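Changes to the Wunley coach and island day trips

11/02/2018

The timetable for our day trips out of Wunley has been settled and there are a few changes from last year that regular passengers should know about. The new times start with the first departure of the season and run through to the end of September.

The morning coach to Brurnetholm now leaves from the lower car park beside the ferry office, and no longer from the railway station. The station forecourt is being resurfaced and coaches can't turn there. If you are coming in by train, allow 20 minutes for the walk down the hill, or take the town bus from the stop across the road. The driver can't wait for late trains.

At Brurnetholm the tour takes in the old gun battery, the harbour wall and the signal station. The battery tunnels are open again after the drainage work. They are low in places and the floor is uneven, so wear proper shoes. The signal station has 41 steps and no lift. Passengers who would sooner stay at ground level can sit in the harbour gardens and rejoin the group at the coach. 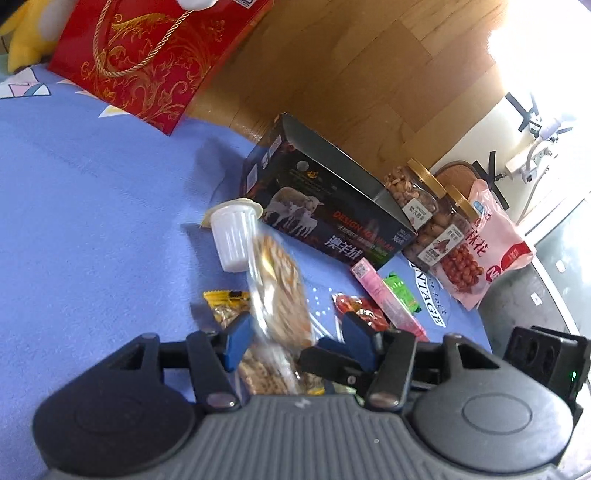

Lunch is not included in the fare on any of the day trips. The tea room at the harbour closes early outside the school holidays, and the only other shop is at the far end of the village. You are welcome to eat on the coach as long as it's cold food. Hot drinks need a lid. Please take your rubbish with you when you get off.

The Flastgate lighthouse trip goes ahead as before, with one difference. The boat is now run by Abbasi Charters, who took over the licence during the winter. Their boat is a bit smaller than the old one but has more seating under cover. Sailings depend on the weather and the skipper's decision is final. If a sailing is cancelled before you leave Wunley you can have a full refund or move to another date. If it is cancelled once you are at Flastgate, we refund the boat portion only - the coach portion can't be returned.

Several people have asked about wheelchairs. The Brurnetholm coach has a lift and one wheelchair space, which has to be booked ahead. The Flastgate boat can't take powered chairs because of the gangway. Folding chairs are fine.

We carried 2294 passengers last season, and 1080 of them were on the Brurnetholm trip. It often filled up, so a second coach has been added in the middle of summer.

Bookings are open at the ferry office and by phone. Children under five travel free but still need a ticket. Dogs on leads are allowed on the coach but not on the boat or in the tunnels. Printed timetables are at the office counter and the library.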